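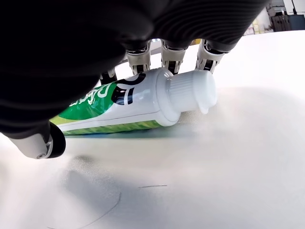
7 min read

Monday, April 30, 2018

I am writing with the left hand resting on a cushion, as the cuff is on that arm and I was told to keep it quiet when it fills. It filled just now, while I was looking for the pen. First there is a small beep, then the arm is squeezed very strongly, then it lets go little by little and I feel my pulse in places where I did not know I had one. In the daytime it does this every half hour. At night it should be only once in the hour, and Sowmya Kartha promised me that many people sleep through it. We will see. I am not a person who sleeps through things.

So, the salt study has begun for me. I said yes to it in October, when the letter came from the surgery, and then I heard nothing for so long that I believed they had forgotten me. They want 1,000 people in the end and they have 653 now, Sowmya told me this morning, and I am the last one of those 653. I was a little proud and I don't know why. She wrote my number on a sticker and put it on the monitor and another one on my folder.

The appointment was at the Flomton health centre, upstairs, in the room where they used to do the feet. I came too early, as always, and sat in the corridor with my coat on. I had prepared my questions on paper. In my own language I can ask a doctor anything, but in English I become polite and forget half, and then I am angry with myself on the bus. Today I read them from the paper, one after the other, and Sowmya did not laugh. She answered each one and for the difficult one she went to get the leaflet.

The difficult one was this: if I am in the group which changes nothing, is it not a waste of my time? She explained that the group which changes nothing is needed as much as the other. Without us (or without them, I don't know yet where I belong) you cannot say whether the pressure went down from eating less salt or from the spring, or from having a kind nurse who phones you. I thought about this on the way home. When my mother in Mestov had high pressure, everybody had advice. Garlic, beetroot, no coffee, lemon in warm water before breakfast. She took all of it together, and also the tablets, and when she got better each neighbour was sure it was her own advice that did it.

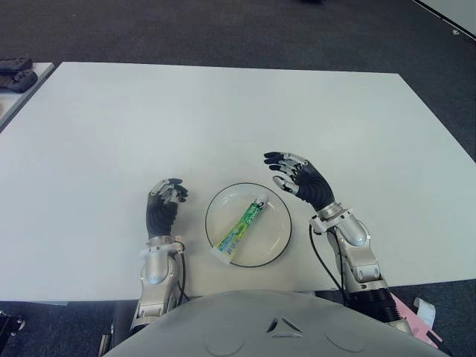 She measured my pressure in both arms, sitting, and then once standing. It was higher than I would like. Sowmya said that in the surgery it is often higher, there is even a name for it, white coat, though she herself wears a blue tunic. This is the purpose of the monitor. It follows a person through an ordinary day, with the stairs and the washing up and the television news, and the number that comes out of it is more honest than one measurement with a stranger looking at you.

I am to keep a diary for them also, a printed one with small boxes. It is not this one. In the small boxes I put when I got up, when I lay down, what I was doing when the cuff went. "Peeling potatoes." "Bus." "Telephone with Benvinda." I was not sure if the last one is a thing you should put, but Benvinda Aguiar can raise the pressure of anybody, and I say it with love. She rang to know if they had taken blood. They had not. They took urine, and tomorrow I have to collect all of it, from morning to morning, in a big container with a handle. I did not tell her this part.

The container is now behind the bathroom door. The instruction says that the first one in the morning goes in the toilet and everything after goes in the container, including the first one of the next morning. I have read this sentence many times. I have written it again in my own language and stuck it on the mirror, for I know how I am before coffee. They measure the salt this way, the sodium, Sowmya says it is much better than asking people. People forget the salt in the bread and the cheese and they are ashamed about the crisps. I believe I would also be ashamed about the crisps.

After the appointment I went to Magalhães for bread, and for the first time in my life I asked how much salt is in it. The girl did not know. She called to the back, and a man's voice said "normal". I bought it. They told us to eat as usual in these two days, so it is allowed, and the olives are also allowed. I had them for lunch and I wrote them down, with the brand, as they ask. It is strange to write down an olive. I ate fewer than I would have eaten without the diary, and this is perhaps exactly the mistake that Sowmya warned me of.

In the afternoon I looked in the cupboard and turned all the packets round. The soup was bad. The stock cubes were terrible. But the thing that surprised me the most was the breakfast cereal, which does not taste of salt at all and has it nevertheless. I did not throw anything away. I only put the stock cubes on a higher shelf, where I need the chair.
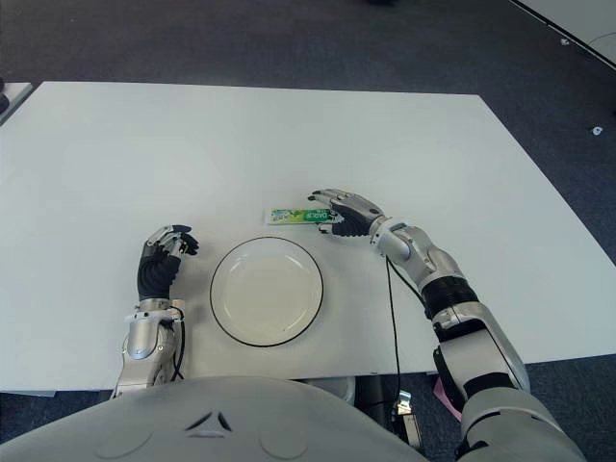
Plate and toothpaste on the table.

Evening now. The cuff has just gone again. It caught me in the middle of standing up and I had to stop, half way, with the arm hanging down like they showed me. If you move too much it makes a long beep and tries a second time, and the second time is always tighter. The machine is from Edeck and it is heavier than it looks. It hangs on a strap from my shoulder and when I walked to the post box it knocked on my hip with every step. A little boy asked me if it was a camera. I said it was for the heart and he looked at me with great respect.

I did not expect to be so aware of my mood. Each time it squeezes I think, was I calm? Was I calm just now? And by thinking it I am sure I am not calm any more. I wrote this in the box for remarks, in short form: "worry about machine". It fits exactly.

My son wrote to ask if it is paid. It is not paid, only the bus. He asked then what I get from it. I get my own results in a letter, and the doctor gets them too, and if something is dangerous they ring at once. But I think I would do it without the letter. My mother had her stroke when she was not much older than I am today, and at that time in Mestov they measured you once in the year, in a hurry, if you went at all. I did not write this to him. He was at work and it is too much for a message.

Things for tomorrow, so that I don't have to keep them in my head:

First one in the toilet, then start the container. Write the time on the label.
Monitor off not before the same hour I got it. No shower until then.
Take the monitor back with the strap and the spare cuff and both diaries. No, only the printed one.
Ask Sowmya when I will know my group, and who decides it. She said a computer does it, but I would like to know how.
Ask if the tea with liquorice matters. Benvinda says it raises the pressure. For once I think she could be right.
Telephone the dentist, unrelated.

The follow-up visits are a fortnight apart at the beginning and then further apart. There are 7 in the whole, if I have understood the sheet. I put them in the kitchen calendar in pencil, and the second one falls on the day of the choir trip, so I must ask for another day.

I have put the pillow on the right side of the bed, to keep the left arm free. The tube has to go up over the shoulder and not under, or it bends and the machine complains. The window is open a little. There it goes again, I will wait until it is finished and then put out the light.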